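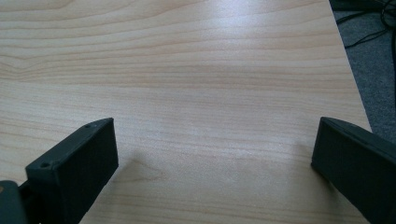 7 min read

Speaker notes: Why your choir can't hear itself (and what to do about it)

Notes from my talk at the Plorncombe singing day in May. A few people asked for them so I've tidied up the spelling and left the rest alone. Where it says PAUSE, that's me having a drink of water.

Start with the hum. Get everyone to hum one note, any note, then put a finger in one ear and do it again. Let them giggle. Ask who went sharp. (Lots of hands, I hope!)

Right, hello. I've run the community choir in Clinusholm for a good long while now, and for the first few years I thought our trouble was tuning. We'd sound lovely in the warm-up and then we'd get to the concert and the altos would drift off like a boat nobody had tied up. I bought books. I made everyone do scales until they hated me. Then Kalliopi Theodorakopoulos came to take a workshop for us, stood at the back for one song, and said, "They're tuning to the wall." And she was right, they were! Our hall has a hard flat wall behind the tenors and everything came back off it a fraction late.

So today is mostly about listening, and a bit about chairs.

Chairs first. Most of us set out rows because the hall came with rows. Try a horseshoe. Try it once, for one song, and ask people what they heard that they hadn't heard before. When we did it the basses told me they'd never known there was a tune in the second verse. They'd been singing it for a year.

SING: first verse of the round, in rows. Then move. Then again.

(If the room's too tight to move, turn the two end rows inwards, that does nearly as well.)

PAUSE

Next, spacing. People huddle when they're nervous. I do it myself. But if you're shoulder to shoulder you hear your neighbour's voice and very little of your own, so you push, and then she pushes, and by the last page you've got 80 people shouting a lullaby. Arm's length is good. It feels horribly bare to begin with and there'll be grumbling, so warn them. 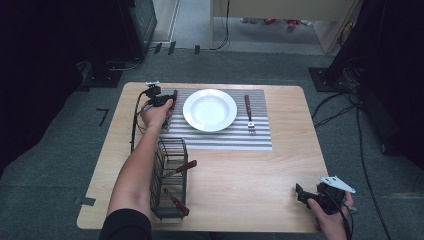
And do give it more than one rehearsal before you decide you hate it. I gave up after a single go the first time and went back to the huddle for a whole term, which I'm still cross about.

Tell the Entwistle story here. We sang in the chapel there to 200 people, with a lovely long echo, and I took everything at the speed we'd practised in our carpeted little back room. Mush! Total mush. You couldn't make out a word. My sister thought one of the songs was in Welsh. Now I clap once when I walk into any new place and listen to how long it hangs about, and if it hangs about, I slow down and ask for shorter ends to the words.

CLAP. Ask them what they think of this room.

Last bit: the 2 minute swap. Halfway through rehearsal, everybody stands next to someone from another part and you sing something easy. Weak singers panic. Let them hum. Mine moaned all through the first month and now they ask for it.

Questions I got last time, in case they come up:

Does it work with a piano? Yes, but put the piano inside the horseshoe, lid down.

What about people who need to sit? Sit them at the ends, where they can see you without twisting.

Do I need to buy anything? No. Bring tape for the floor if you like.

Finish with the Zandton round, in the horseshoe, everyone up who wants to be up. Give the note twice. Tea's in the side room afterwards, and please put the chairs back in rows or I won't be asked again.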